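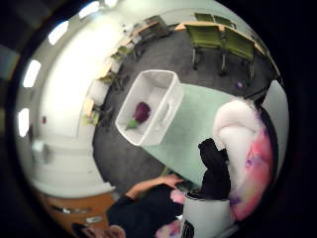 Who Feeds an Army? All About Quartermasters

If you have ever helped pack for a camping trip, you already know a little bit about running an army. You start out thinking it will be easy. A tent, a sleeping bag, some hot dogs, done! Then somebody asks about matches, and somebody else asks about dry socks, and what about the can opener, and who is bringing water for the dog? Before you know it the car is full and you haven't even put the people in yet.

Now picture doing that for thousands of people, every single day, for months or even years, while everybody keeps moving from one place to another. Somebody has to do that job, and in many armies that somebody is called the quartermaster.

It's a funny old word, isn't it? "Quarters" is a word for the place where soldiers live and sleep, so you can think of a quartermaster as the person in charge of the quarters. Over the years the job grew and grew, the way jobs do, until quartermasters were looking after blankets and boots and wagons and kettles and just about everything else you can think of. (On a ship, by the way, a quartermaster does something different, and often helps steer. Same word, different job. I mixed those two up for most of my childhood.)

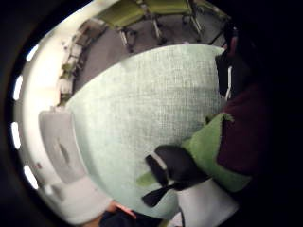 Page last updated: June

What does an army need?

Let's start with food, because that's where soldiers would start. A grown-up who marches all day carrying a heavy pack gets very, very hungry. Long ago, before there were refrigerators or trucks, army food had to be the kind that could sit in a barrel or a sack for weeks without going bad. That meant a lot of dried beans, salted meat, and a very hard cracker called hardtack. Hardtack was made from flour and water and sometimes a pinch of salt, baked until there was hardly any water left in it. It was so tough that soldiers would soak it in coffee or soup before they tried to bite it, and some of them smashed it up with the back end of a rifle first.

Then there's water. People need it, and so do horses and mules. A horse can drink many gallons in a day, more when the weather is hot, and you can't explain to a thirsty horse that the river is only one more hill away.

Animals need to eat too, and this part surprises a lot of kids. If your army moves its food in wagons, the horses pulling those wagons have to be fed. So you need wagons to carry food for the horses. But those wagons need horses as well, and those horses are also hungry, so now you need a few more wagons, and I think you can see where this is going! The farther an army got from its storehouses, the more of its own load its animals ate up along the way. Generals worried about this all the time, even though you don't often see it in the movies.

After that come shoes. Marching wears out shoes faster than almost anything. And coats, tents, soap, candles, needles and thread, paper for letters, shovels, rope, bandages, and spare wheels for when a wheel breaks, which it will, usually in the mud and usually in the rain.

Let's try being the quartermaster

I want you to try a pretend one with me. Get a pencil if you like doing sums on paper. I do.

Say you are the quartermaster for a small army staying in a town called Stallau. You have 3834 soldiers. Your general comes into your tent early in the morning, before you've even had your coffee, and tells you that everyone is going to march to a town called Adugna, which is over 100 miles away. There is a river in between, and only one bridge. The general would like to know if you'll be ready.

What do you ask first?

A good quartermaster would probably ask how long it will take. Let's say the answer is 30 days, counting the time to get there, a long stop at the river, and the time to settle in. So each soldier needs 30 days of meals. If every soldier eats three times a day, that is 90 meals for one person, and then you multiply by 3834, and you get 345,060 meals. Go ahead and check me! That's more suppers than your family would eat in hundreds of years, even if your cousins came over a lot.

Next you'd want to know what's along the way. Are there farms where the army can buy grain? Is there grass for the horses at this time of year? Is the bridge strong enough for a loaded wagon, or will everything have to be unpacked, carried across by hand, and packed again on the other side? You might send riders ahead to find out, and while you waited for them you would count your sacks. Then you'd probably count them again.

And you'd have to decide what goes in which wagon. If you put all the cooking pots at the very back of the line, then supper can't start until the last wagon rolls in, and that might be long after dark. If all the tents are in one wagon and that wagon loses a wheel, everybody sleeps under the stars, which sounds lovely until about the second night.
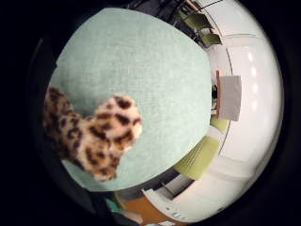
Rafsan Majumder

How things changed

When railroads came along, quartermasters must have been very glad. A train could carry far more than a line of wagons could, and it didn't stop to eat grass. But a train only goes where the tracks go. Armies learned to stay close to the railroad when they could, and to guard it, and to fix it in a hurry when the other side tore up the rails.

Canned food helped too. Meat or peaches sealed up in a can would keep for a long time, and nobody had to smash a peach with a rifle. Later came trucks, and big cargo ships, and airplanes that could drop bundles by parachute to soldiers in places with no roads at all. In World War II, supplies had to travel across whole oceans, and planning all of it took huge numbers of people with lists and maps and telephones.

The grown-up word for all this planning and moving is logistics. You say it luh-JISS-ticks. It isn't only for armies. The people who get milk to your grocery store use logistics, and so do the people who bring blankets and clean water to a town after a flood.

Words to know

Quarters: the place where soldiers live and sleep.
Hardtack: a very hard, dry cracker that keeps for a long time.
Rations: the food each soldier is given for a day.
Depot (DEE-poh): a place where supplies are stored until they are needed.
Logistics: the work of getting people and things where they have to go.

Something to try at home

Ask a grown-up if you can be the quartermaster for your family for one day. Write down everything everyone will eat and drink, from breakfast until bedtime, and don't forget snacks, or any pets you have. Then look in the kitchen and see what you already have and what would have to be bought. If you want to make it harder, pretend you're all walking to Grandma's and have to carry everything, and decide what you would leave behind.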